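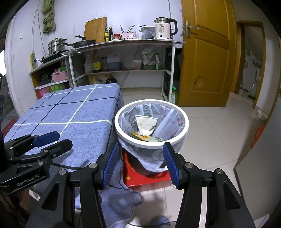

What does Trollau teach?
How to clear up a small home kitchen after a meal, and how to keep it that way on an ordinary evening.

About us

We don't trust makeovers. Fionnuala Hegarty started Trollau after paying for a course that sold her 20 matching jars and left her with the same mess in nicer glass. Malte Baumgart joined one November, mostly to argue with her. He still thinks labels are a waste of tape.

Our lessons take place in a kitchen with things in it. There's a kettle, a steamer pot on an induction cooktop, a frying pan, a cutting board leaning on the wall and a holder full of chopsticks. 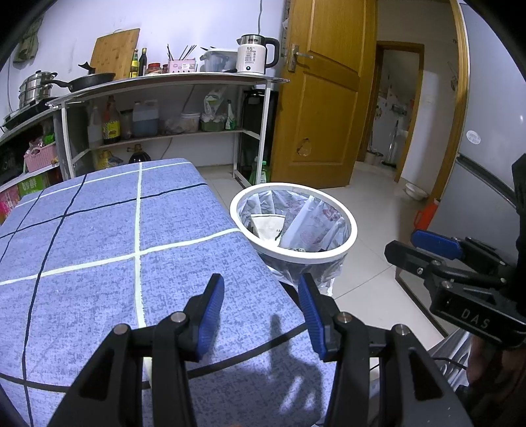
Whether any of those should live in a cupboard is up to you. We have our doubts about bare counters. If you cook every day, you'll only be taking it all out again.

A course is 5 evenings. So far 273 people have finished one, and nearly 200 answered when we asked how it was going a few months later. Plenty of them had slipped. We print that because other schools don't seem to ask.

We sell no bins, baskets or memberships. Bring a bag of your own and whatever you can't find a place for.

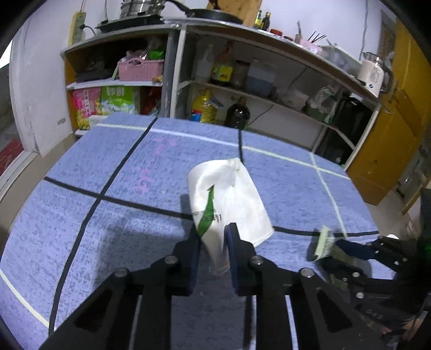

White cloth bag with a green print, at the worktable.

Classes start at 6:30 p.m. Wear shoes you don't mind getting wet.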